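Stuvach, batch two: drying orange peel for tea

7 December 2018

The first batch of Stuvach went mouldy in the jar after two weeks. I had dried the peel by eye, taken it out of the oven when it felt leathery and sealed it while it was still giving off moisture. Mahnaz Kazemi, who gave me the recipe, dries hers on a windowsill in summer and has never had the problem. A Drenton kitchen in December has condensation on the inside of the glass, so I moved to the oven and started weighing things.

Stuvach is the family name for it. It is a black tea blend with dried orange peel, a little cardamom and nothing else. Mahnaz's version is from the Mazandarani side of the family and uses sour orange. I can't get sour orange here outside a short window, so batch two used ordinary navels with the pith scraped back.

Starting weight was 600 g of fresh peel after scraping, cut into strips the width of a pencil. Wider strips curl and hold water in the fold. The oven was at its lowest setting with the fan on and the door propped open with a spoon handle. I turned the trays whenever I weighed them.

The target was constant weight: two consecutive readings the same, an hour apart. Feel is a poor guide because warm peel is pliable even when it is nearly dry. It stiffens as it cools, and the colour darkens a little near the end. If it browns, the oven is too hot and the tea will taste of toast.

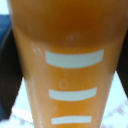 Brewing was kept the same for every test. One level teaspoon of blend, water just off the boil, four minutes, lid on. Peel dried at a higher temperature gave a flatter smell and more bitterness. Peel with the pith left on was bitter at any temperature. Florencia Leiva tasted these without being told which was which and put them in the same order I did, although she takes sugar and I don't.

Cardamom goes in as cracked pods. Ground cardamom clouds the cup and collects at the bottom of the pot. I also tried toasting the pods first, on advice from Abbas Kordestani, and could not pick the difference.

For storage I am using glass jars with rubber seals, filled to the shoulder and kept in a cupboard away from the stove. Each jar gets a label with the batch number and the final weight of the peel. I open one jar at a time and check the others for fogging on the inside of the glass.

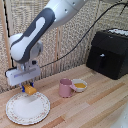

Can the peel be dried in a microwave instead?

It can in small amounts, on low power and in short bursts, but the thin ends scorch before the middle is dry. I lost most of a test handful that way and went back to the oven.

Batch three will wait until April, when I should be able to compare windowsill peel with oven peel from the same bag of fruit. I also want to try mandarin, which has a thinner skin and should need less scraping. Setareh Abbasi has offered me a dehydrator on loan if I can collect it from Dretness.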